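Sharing the Work of the Home: Children, Chores, and the School Week
Speaker notes, Brarkham Family Services, evening session for parents and guardians
Prepared by Benedicta Aidoo. Second speaker: Tae-yang Shim

Slide 1. Title

Welcome everyone and thank the school for the use of the library. Point out the handout and the sign-in sheet by the door. Interpreting is available at the left-hand table. The session runs until 8:15, with the childcare room open until 8:30.

Introduce Mr. Shim, who will take the section on teenagers.

State the purpose plainly. The office is asked more often about chores than about any other part of home life except bedtime. Parents want to know how much to ask of a child, at what age, and what to do when the answer is a closed bedroom door. The session covers children from six to fourteen. Families with younger children should ask for the green leaflet.

Slide 2. What families told us

The office sent a short form to 1,000 households in July. Completed forms came back from 399 of them. Please say clearly that this was a form and not a study. Families who already had something to say about chores were probably more likely to send it back.

The most common complaint was having to ask more than once. The second was that one child in the home does most of the work, usually the oldest. Several parents who work evenings wrote that chores fall apart on the nights they are out, and that they come home to the dinner dishes.

Read the comment from the Vallov neighborhood group aloud: "I can do it myself in ten minutes or argue about it for forty."

Pause here. Most rooms laugh, and then someone adds a remark. Let one or two people speak and move on.

Slide 3. Why the office encourages chores

Keep this short. The parents who have come out for the evening do not need to be persuaded.

A household has work in it, and the people who live there can share that work. Children who take part learn how a home runs. They also learn what the adults have been doing all this time, which parents tend to mention with some satisfaction.

Do not promise better grades. A previous version of this talk did so, and the line has been removed.

Slide 4. What to expect by age

Six and seven. One or two small tasks each day, done near an adult. Putting shoes away, setting out forks and napkins, matching socks. Expect the work to be uneven.

Eight to ten. A task with a beginning and an end that the child can finish alone. Feeding a pet, clearing the table, emptying small trash cans, folding towels. Children in this group often like a list they can mark.

Eleven to fourteen. A regular job that belongs to the child for a set period, such as washing the dishes on certain nights, running a load of laundry from start to finish, or making one simple meal each week.

Remind parents that these are starting points. A child with a disability, a long bus ride, or a heavy practice schedule may need a different list. Staff can go over an individual plan by appointment.

Slide 5. Writing the household agreement

Hold up the agreement sheet. It is one page, and it should stay one page.

The sheet has a space for each person in the home, adults included. Adults should fill in their own lines first. Children are more willing to accept a list when they can see that the person asking has a longer one.

Each task needs a name, a time, and a short statement of what "done" means. "Clean the kitchen" causes arguments. "Dishes washed, table wiped, floor swept, by 7:30" causes fewer. Ask the room to rewrite "clean your room" in the same way, and allow two minutes for it.

The sheet should be signed by everyone old enough to write and put where it can be read. It should be looked at again after four weeks. Many families skip the review, and the agreement then goes stale by the second month of school. Urge them to write the review on the calendar before leaving tonight.

Slide 6. Brothers and sisters

This section draws the most comments, so watch the clock.

Equal is hard to reach when children are of different ages. A fourteen-year-old will be able to do more than a seven-year-old and will notice it. Parents should say so openly. It also helps if older children receive something that goes with the added work, such as a later bedtime or the first choice of task.

Rotation works well for jobs no one wants. Change weekly. Daily rotation leads to disputes over whose turn it is, and those disputes can outlast the chore.

Tasks should not be divided by sex. Ekua Ayaaba of our office reviewed the first set of agreement sheets and found that girls had been given most of the kitchen work and boys most of the trash and yard work. The families had not planned it that way. Ask parents to read down their own sheet with this in mind.

Watch for the oldest child who has become a third parent. Helping a younger brother or sister with a coat is a chore. Being responsible for them every afternoon is childcare, and it should be talked about separately.

Slide 7. When a parent works evenings

The agreement should name the adult or older child in charge on those nights, and it should be lighter. Two tasks finished are better than five begun.

Some families leave a note. Others call at a set time. Tamás Tóth, who leads the Tralleo parent circle, suggests that the call be about the child's day first and the dishes last. The office agrees with this advice.

Parents coming home late to unfinished work are asked to leave it until morning where they can. A child should not be woken to wash a pan. This has come up in our appointments more than once.

Slide 8. Teenagers and near-teenagers (Mr. Shim)

Handover. Mr. Shim speaks from his own notes, so only the main points appear here.

A thirteen-year-old will often do the job if allowed to choose the hour. Set the deadline and leave the rest alone.

Criticism of the result should wait until the result is truly not usable. Towels folded the wrong way are folded.

Phones and games may be held until a task is complete, if the rule was agreed on beforehand and is written on the sheet. A rule made up in the middle of an argument seldom lasts past the weekend.

Homework comes before chores on school nights. If both cannot be done, the chore moves to the next day and the agreement should be adjusted.

Slide 9. Allowance

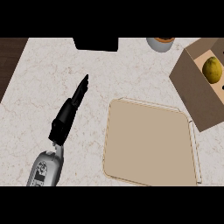
Should children be paid for the chores they do at home?

The office suggests that ordinary daily tasks go unpaid and that money be kept for larger jobs outside the agreement. Washing one's own dishes is part of living in the home. Cleaning out the garage may fairly earn something. Families that already pay for daily tasks and are content with the system need not change it, but the amounts should be written down and paid on time.

Add that an allowance can also be given with no link to work at all, as a way to practice saving. Many parents prefer this. It keeps the child from deciding that the money is not worth the effort and declining the job.

If asked for a figure, do not give one. Family budgets differ widely, and a number spoken from the front of the room will be quoted at someone's dinner table.

Slide 10. When the agreement breaks down

It will. Tell parents to expect the first bad week soon after the start.

The first step is to check that the list is not too long. The second is to check that the child knows how to do the job. Wumpini Dogbe, our home visitor, has met many children who were called lazy about the laundry and had never been shown the machine.

After that, a calm consequence may be used, the same one each time. Taking away meals, sleep, or time with a grandparent should never be used as a consequence. Say this slowly.

If every evening ends in shouting, the trouble may lie somewhere other than chores. The family line is printed on the back of the handout. Calls are private.

Slide 11. Support available

The office has set aside $3,000 this school year for small household items for families who request them, such as step stools, laundry baskets, and alarm clocks. The request form is at the front table.

There are 200 printed agreement packets for tonight and for the session at the Li Community Room. One per family, please. More can be printed at the office on request.

The four-week check-in is by phone and lasts ten minutes. Families may sign up on the same sheet used at the door.

Slide 12. Close

Thank Mr. Shim. Take comments from the floor until 8:10. Repeat each one into the microphone so that the interpreters can follow.

Remind parents to collect children from Room 4 by the side hall. The front doors are locked at 8:45.

Notes for the next presenter: the clicker skips Slide 6 if pressed twice. Bring extra pens. Slide 4 needs larger type.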